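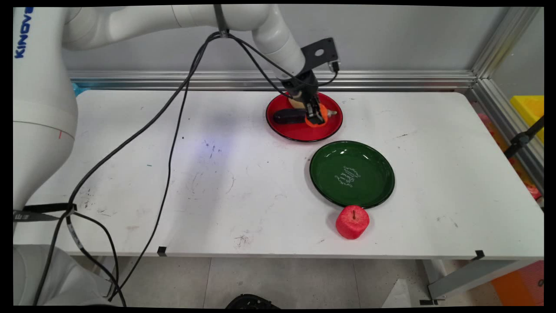
4.2 夹爪对比实验

图3为实验平台在蔬果转移任务中的一个时刻：Kinova机械臂的黑色手指下降至红色盘面，与橙色目标物接触，紫色茄形物体横置于同一盘中；绿色盘为放置目标，红色玩具苹果立于其前方，作为路径干扰物。

本节比较2种末端执行器。夹爪A为原配的刚性手指，指面未作处理；夹爪B为Prarkier柔性手指，指面覆有硅胶层。除手指外，机械臂、控制器参数、相机位姿及策略网络权重均保持一致。更换手指后重新标定工具中心点，标定残差超过2 mm时重复标定。控制指令由Gradungate中间件下发，夹爪闭合速度固定，闭合力上限取两种手指额定值中的较小者，以排除驱动能力差异的影响。

任务集包含4项子任务：（a）将橙色物体由红盘移至绿盘；（b）将茄形物体由红盘移至绿盘；（c）将苹果由桌面放入绿盘；（d）依次完成前三项。每项子任务对每种夹爪各执行50次，初始位姿由同一随机种子生成，两种夹爪的试次一一对应。目标物完全离开支撑面并最终静止于绿盘内，记为成功；中途滑脱后重新抓取成功的，单独记为“恢复”，不计入首次成功率。盘体位移超过阈值的试次按失败处理。

在子任务（a）中，两种夹爪的首次成功率接近。目标物截面较小，刚性手指能够形成稳定的对向接触，柔性手指的包络优势不明显。差异主要出现在子任务（b）：夹爪A有14次失败，其中多数发生在提升阶段，目标物绕接触线转动后滑出；夹爪B的失败则集中于下降阶段，手指外侧较厚，易与盘沿发生碰撞并推动盘体。子任务（c）的失败原因与夹爪类型关系较弱，主要来自深度估计误差，苹果顶部的短柄在部分视角下被误判为抓取中心。

线缆布置对结果亦有影响。力矩传感器读数显示，腕部转角较大时，沿臂体走线的线缆产生附加拉力，使末端在接近目标时出现侧向偏移。该偏移对夹爪A影响更大，其有效开口余量小于夹爪B。后续试次中限制了腕关节的转角范围，并对受影响的试次予以重测，上文所列结果均为重测后的数据。

失败类型由Nabila Mandagi依据录像逐条标注，标注时未提供夹爪编号，但手指外形在录像中可以辨认，因此该标注不能视为严格盲评。此外，全部目标物均为质量较轻的玩具，所得结论不宜直接外推至真实果蔬。湿滑表面条件下的对比见4.3节。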